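From: Mared Morgan
To: workboat list
Subject: Re: Kneath ferry - anyone been aboard yet?

Meirion Foulkes wrote on Monday:

> Has anyone been out on the new Kneath crossing boat? I hear Gamar have
> finished with her at the yard and she's doing crew training. I'd like to
> know how she handles at slow speed, as our own boat is hopeless
> alongside in any sort of breeze. Also, is the battery pack as big as
> they said?
>
> Meirion

Meirion, yes! I went out on her twice last week and I've been boring everyone at home with it ever since.

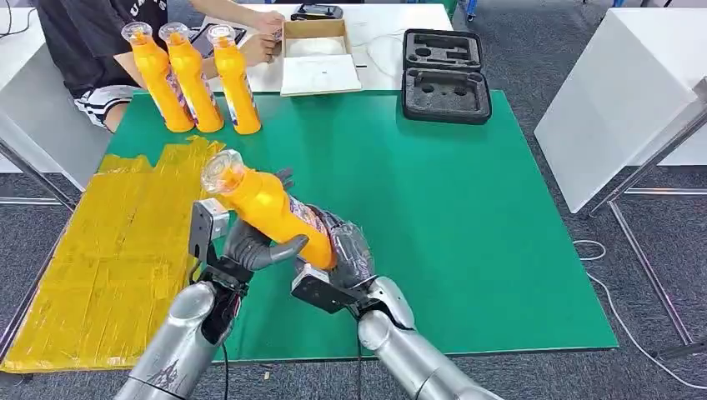 *2 min read*

She's called Flornenance (the crew have already shortened it to Flo) and she's a proper little ship. Twin hulls, 11 knots flat out, and a battery pack of 1258 kWh split between the 2 hulls, so yes, every bit as big as they said. The skipper let me stand at the back of the wheelhouse for the whole of the second trip and I hardly heard a thing apart from the water and somebody's radio.

Slow speed is where she's lovely. We came in to the Kneath side on the ebb with the wind pushing us off, and he just walked her in sideways - one hand on the stick, the other round a mug of tea. The thrusters are from Dellico and they answer straight away, with none of that wait you get on the old boat while the gearbox makes up its mind. 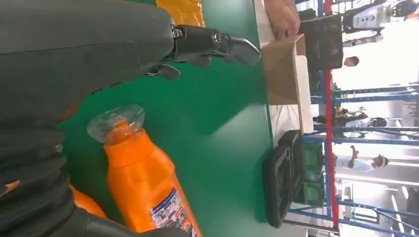
Two grumbles, both small. The ramp is slow to lift, and the windows on the port side of the wheelhouse catch the low sun something terrible in the afternoon. Gamar are looking at a blind for the windows. I didn't get a straight answer on the ramp, but the mate thinks it's only a valve setting.

Charging is done at the slip between runs, with a longer go overnight. I watched them plug in and it's a one-person job, though the cable is a heavy old thing and I wouldn't fancy it in December with ice on the deck.

If you can get over, do ask about the engine room visits (I still call it that, even with no engines in it!). They took four of us down and you can stand up straight in there, which after years of crawling round bilges made me very happy indeed. Bring ear defenders anyway, they insist on them.

I've got the deck plan on paper and can post you a copy if you send me your address off list.

Mared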